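Mutbridge Knitting and Crochet Guild
Minutes of the meeting held on 11th August at Prendden Hall

In the chair: Bereket Mersha
Minutes: Rigoberto Yupanqui

1. The minutes of the previous meeting were agreed and signed.

2. Blanket appeal. Mr Mersha reported that 40 squares had been received. Five were under size and will be given a further border - the makers have agreed to this. Joining will be by double crochet seam.
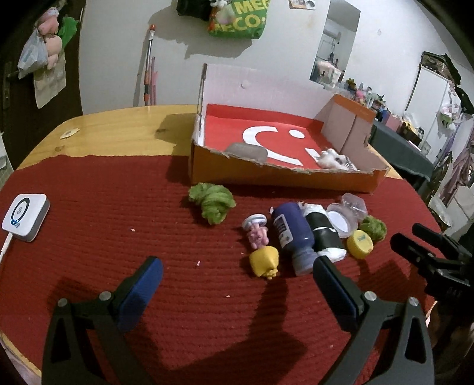

3. Yarn order. Members considered quotations from Lozano and Birnier for 2000 metres of double knitting wool. It was resolved to accept the Birnier quotation, subject to shade cards being seen first.

4. Library. Two pattern books remain overdue. Mr Yupanqui will write to the borrowers.

5. Any other business. A request for a beginners' table was deferred to the September meeting.

The meeting closed at 9.15 pm.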